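Dandham Shared Workshop
Bench Notes: Kitchen Layouts for the Two-Arm Build

Members preparing a counter layout for the simulated kitchen are asked to follow the notes below. They apply to the Varus hand model and to any later hand fitted to the same wrist.

1. Set the pan first. Its handle should run alongside the forearm, with a strip of counter left clear between the two. Check the open hand beside the rim before adding other items.

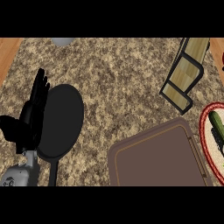 2. Place the rack at an angle. Load one item at a time and save the layout after each change. A tomato at the upper end of the rack is a suitable first item, as it is easily told apart from the light wood. Produce kept on the red-rimmed plate may stay there while the second arm is brought in toward the rack.
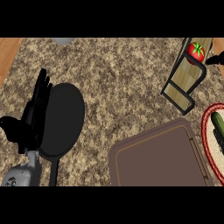 In-ho Hwang
Workshop Supervisor, Dandham

3. Run each layout 50 times before requesting bench time. Record the results under job number 1109, with the name of the member responsible.

4. Layouts saved in the old Keskin format must be converted before use. Instructions are kept in the Wundbridge folder.

Revised 8 Jan 2025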